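**Week 4 notes: comparing two gripper setups on soft packaging**

Hi all, these are the notes I promised for the bench session, typed up from my messy whiteboard (thank you Maeve McGrath for the photos of it, I couldn't read my own arrows either). Bring them with you, because I'm not going to repeat the wiring talk!

So last time we picked up wooden blocks, and everybody's gripper looked great. Blocks are kind like that. They don't squash, they don't slide around inside their own skin, and they stay the same width wherever you grab them. Snack bags do none of those things, and that's why I like them for comparing hardware. A bag of candy has a stiff seam at the top, a lumpy middle and a lot of air, and your fingers will meet a different object depending on where they come in.

We have two finger sets to try. I call them Bernden and Prudivitz after the labels on the drawers. Bernden is the plain set with flat pads. Prudivitz has the softer pads, and it's my favorite, but Darragh Duggan disagrees with me and he may well be right, so please don't let me sway your results.

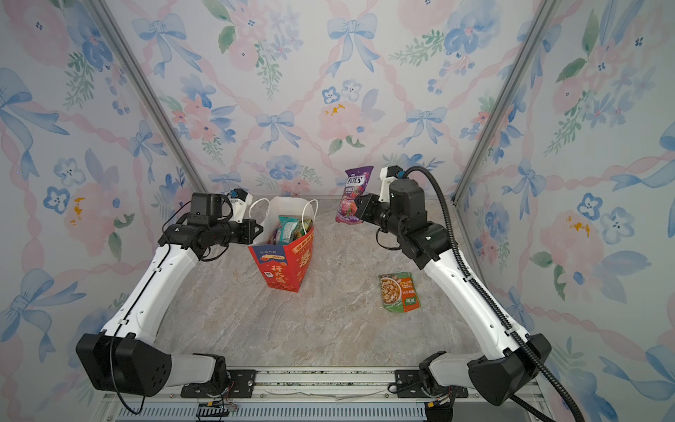 *Fig. 3. Two-arm bench with the paper shopping bag, the candy bag and a flat food packet.*

Look at the flat packet on the right before you plan anything. It's the one people forget! An upright bag gives you two sides to close on. A packet lying on the tabletop gives you an edge and not much else, so you either come down steep and pinch, or slide it somewhere you can get under it. Try both and write down which one you'd trust.

The shopping bag is a different headache. You can go for the rope handles (thin, easy to miss, lovely when it works) or reach for the packets sticking out of the top. If you reach in, think about what the wrist camera can see once the fingers are down among the wrappers. Mostly wrapper, in my experience.

**What to do**

- Pick one finger set and one target. Run 20 tries, then swap fingers and run the same target again.
- Keep the closing speed the same for both sets. Please!
- Log every miss as a slip, a crush or a bad approach. If you can't decide, write "unsure" and move on.
- Watch the cable on the arm you're driving. If it goes tight, stop and back up.

Consuelo Restrepo has the log sheets, and Ultan Hanrahan will help with the controller if it sulks at startup. We'll do the two-arm handoff in the second half, once you've all had a turn with one arm.

For reading, section 3 of the Gaber handout covers pad friction. Skip the math on the last page for now, we'll get to it in May.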